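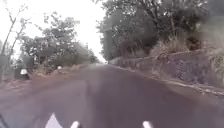

*A straight part of the road, with trees ahead and the bare earth shoulder on the left.*

# Call for participants: the Flovard roadside listening walk

Flovard is a small sound and language group. We are looking for people who want to walk with us in June and collect the names that people give to places along a country road. With names we do not mean the names on a map. We mean the bend where somebody's uncle lost a wheel of cheese, the tree where the bus stops although there is no bus stop, the field that everybody calls "the hospital" and no person under seventy knows why.

The walk goes from Storkano to Grasta and is 59 kilometres long. We do it in six days, so the distances are not heavy, but please think about it: you will walk on asphalt for many hours, and the feet feel it more than on a forest path. Last year two people came in new shoes and had to go home after the second day.

## What you will do

- Walk between eight and twelve kilometres each day, starting at 6.30 in the morning.
- Stop at houses, shops and workshops and ask people what they call the places near them.
- Write every name on a card, with the spelling the speaker prefers.
- Make short sound recordings, when the speaker agrees.
- In the evening, read your cards aloud to the group. It takes approximately one hour and there is always tea.

At this moment our collection has 594 cards. More than half come from the Storkano side, where we have friends, and the middle part near Cao is nearly empty. We would be very glad to have somebody who has family in Cao or who worked there.

## Who can apply

Everybody from 18 years. You do not need a diploma. It is good if you can speak with strangers without making them tired, and if your handwriting can be read by another person. We work in English in the group, but on the road we need many languages, so please tell us all of yours, also the ones you speak badly.

If you walk slowly, apply anyway. One car drives between the resting points with the water and the bags, and it has place for three people who want to miss a part. If you use a wheelchair, please write to us early – some parts of the shoulder are soft earth and we would like to plan the route together with you.

## What you get and what you pay

Food, beds and water are paid by us. The beds are in school halls and one church room, on mattresses. Each participant gets a fee of 300 for the six days, paid on the last evening, and your travel to Storkano is given back when you show the ticket. You must have your own health insurance. We are sorry that we can not pay for companions, but they are welcome to eat with us on the last evening in Grasta. 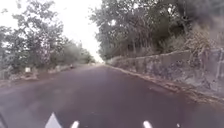 Bheki Ngubane writes that he came for the walking and stayed for the cards. "On the first day I was too shy and I collected one name only. An old woman corrected my spelling four times, then she gave me soup. By the end I had 31 cards and I still think about a hill called Not Yet. My advice is to ask about the small things first. If you ask people for history, they send you to the school teacher."

## How to apply

Send us one page, not more, with these things:

1. Your name and where you live.
2. Your languages.
3. One place name from your own childhood that is on no map, and the story of it if you know it.
4. Anything about food, health or sleep we should know.

Number three is the part we read first. We have places for 14 people. Last year 239 persons applied, and we answer every letter, but it can take three weeks. The applications are open until the end of April. Please do not send recordings or photographs at this stage, our mailbox is small.

The accepted participants will have one meeting by telephone in May, at 19.00, where we practise the questions and explain how the consent paper works. If you can not come to this meeting you can still walk, but then you must arrive in Storkano one evening before the others.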